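Why Popcorn Pops

A popcorn kernel is the seed of one kind of corn. It has three parts: a hard outer shell called the hull, a store of hard starch, and a tiny plant that has not started to grow. There is also a little water inside, held in the starch.

What the water does

When a kernel is heated, the water gets hot. Once it passes its normal boiling point it tries to turn to steam and spread out. The hull is strong and has no holes, so the steam stays in and pushes on the walls. This push is called pressure.

The starch changes at the same time. Heat and water turn it from a hard solid into a soft, hot paste. When the hull can no longer hold the pressure, it splits. The steam rushes out, the paste swells into foam, and the foam cools and sets almost at once. The white part you eat is that foam.

Why some kernels stay shut

A kernel that does not pop is often too dry. With too little water there is not enough steam. A cracked hull has the same result, as the steam leaks out slowly. Old popcorn kept in an open jar loses water through the winter and pops badly by May.

Try it: weigh the popcorn

You need an adult, a kitchen scale and a pan with a lid.

Weigh 88 grams of dry kernels and write the number down. Pop them with no oil. Let the popcorn cool for 4 minutes with the lid off, then weigh all of it, including any kernels that did not pop. The second number should be lower. The missing weight is mostly water that left as steam.

Other puffed foods

Rice and wheat can be puffed too - but their outer layers do not hold steam as well, so factories use closed machines. The grain is heated under pressure and the pressure is let go suddenly.

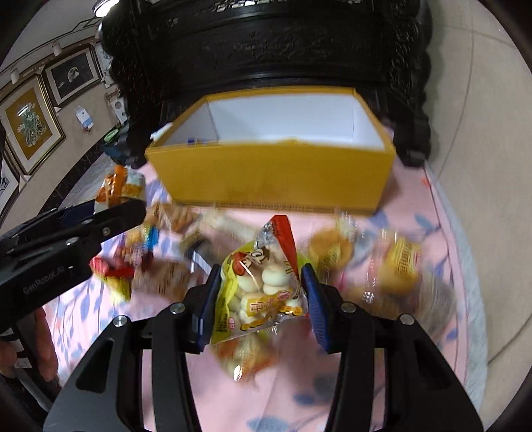

Prelldale Discovery Museum - Food Science Department

Puffed snacks are mostly air and very dry. Left open, they take in water from the room and turn soft. A sealed bag slows this down. To test it, put 2 pieces of popcorn on a plate overnight and 2 in a closed jar, then bite each one the next day.

Words to know
Hull: the hard outside of a seed.
Starch: the food a plant stores in its seeds.
Pressure: a push spread over a surface.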